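3.2 Crates, slats and the look of plenty

Anyone who has bought fruit from an open stand will know the small pleasure of a crate that seems generous, and it was this feeling, as much as anything measurable, that we had in mind when we began thinking about how grapes ought to be laid out. Our survey of shoppers at Brollenbridge and Jurescombe drew 461 completed replies, and more than 30 of them mentioned, without any prompting from us, that they liked to see the wood. We found that rather touching, and it sent us back to the humble slatted crate with fresh interest.

We worked with artificial fruit throughout, which kept the colors the same from one session to the next and spared us a good deal of sweeping up. Grapes are an awkward thing to display, even so. A bunch has a heavy side and a thin side, it slides toward the front board if the crate is tilted, and its leaves (when it has them) can either lift the whole arrangement or hide the very berries people came to look at. Pale green bunches and dark ones also behave quite differently against light wood, as Figure 4 shows.
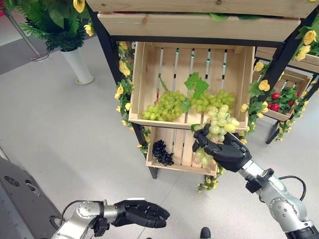
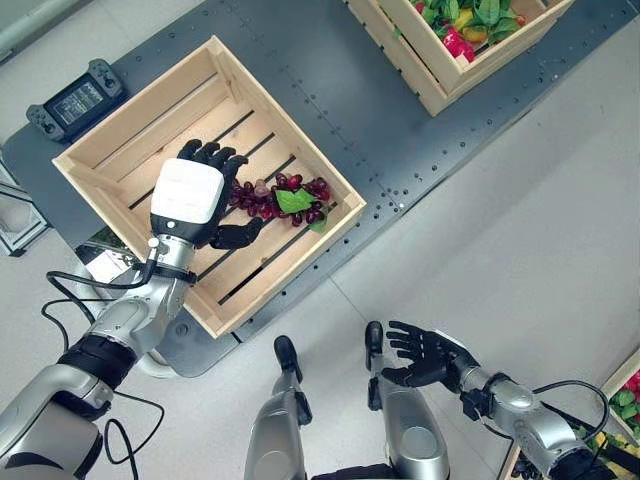
Figure 4. Artificial grapes in slatted wooden crates: pale green and black bunches on the display stand (first panel); a dark red and purple bunch with green leaves in a crate on the table (second panel).

The dark bunches hold their outline well against pale boards, and we came to feel that one of them could carry a good part of a crate by itself. The green ones are gentler, and to our eyes they gain a great deal from a cluster of leaves set near the top of the fruit. In the layouts scored at Jurescombe we used 12 arrangements, and the ones we kept returning to left some of the slatted floor in plain view. Whether shoppers would feel the same way about heavier produce, such as melons or squash, is a matter we take up in Section 3.3.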